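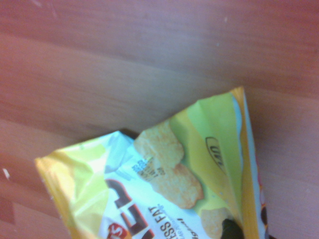
Has anyone else compared the two versions of Girkex? The one on Candico runs 90 minutes and the Graklow disc says 104 on the back. I watched the Candico one last night and assumed it was the full movie. I only got suspicious at the ferry part, because the sister shows up already knowing about the letter and there is no scene where anyone tells her. I stopped it there to look up the running time, and with a crumpled bag of chips on the wooden table in front of me I ended up reading old reviews for an hour. Two of them mention a dinner scene I never saw. Nothing on the Candico page says the movie is edited. Is the dinner scene on the disc, and is it worth buying for that?

Posted by rowfmiddle, 9:40 pm

Home Forums Movies Home Video Search Log in

matinee_only wrote:
Yes, the dinner scene is on the disc. It comes right before the ferry and runs five minutes or so. The sister finds the letter under a plate. The other big cut is near the end, when the father drives back to the house. In the short version he is just standing in the yard.

The short version was made for TV, as far as I know. It fit a two-hour slot with ads. Candico probably licensed whatever master they were offered.

dullknife wrote:
I'll disagree with the idea that the long one is the "full movie." The director's first cut was the short one. The distributor asked for more of the father and the extra scenes were shot months later. You can see it in the yard, where the leaves are different. I think the 90 minute one is better. The sister already knowing about the letter is a nice surprise if you don't expect it to be explained.

matinee_only wrote:
Do you have a source for that? The leaves could be different for a lot of reasons. I saw it at the Escobedo when it was new and that print had the dinner in it. There was no other version in theaters.

dullknife wrote:
The booklet that comes with the Graklow disc. I don't have it in front of me. It says the extra material was filmed in September and the rest in spring. I didn't say the short one played in theaters. I said it was first.

rowfmiddle wrote:
Thanks, both of you. I didn't find the missing scene to be a nice surprise, it felt like a mistake. I went back twice to check if I had dozed off. But I can see how it would work if you knew going in.

I'm less bothered by there being two cuts than by the listing. If I rent something I'd like to know which one I'm getting. Candico has a details tab and all it gives is the rating, the language and the year.
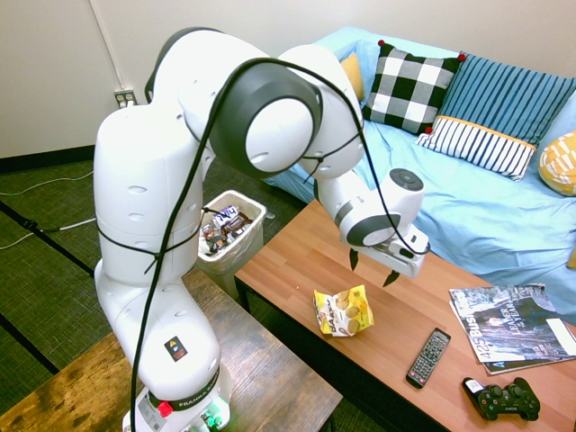 I wrote to their help desk and asked them to add the running time and the word "edited" to the page. So far I have an automatic reply with a ticket number. I'll post again if a person answers.

greenexit wrote:
They won't change it. I asked them the same thing over a different movie and was told that the title was "presented as supplied." The rating on the page is also for the long version, so technically it's wrong for what they're streaming. I don't think the dinner scene would change the rating either way, but it's a different movie on paper.

Check the player before you rent. If you start the trailer and then tap the title, the full length shows up under it. It works on the TV app and not on a phone.

matinee_only wrote:
Works on my phone.

greenexit wrote:
Then they updated it. It didn't for me.

aisle42 wrote:
I have the Graklow disc and just pulled out the booklet. dullknife is partly right. It says the yard scene and one shot of the road were filmed in September. It says nothing about the dinner, and there is a still from the dinner in the section on the spring shoot. So the dinner was filmed with everything else and taken out for the short one.

It doesn't say which cut came first.

dullknife wrote:
OK, I remembered the yard part and thought it covered both. I still like the short one more.

matinee_only wrote:
The dinner is the best scene in it!

rowfmiddle wrote:
That settles it for me, I'll get the disc. Does it have both versions or just the long one?

aisle42 wrote:
Just the long one. The sound is low on the first reel, so turn it up and then be ready to turn it down when the ferry horn goes.

318 views 12 replies Share Report thread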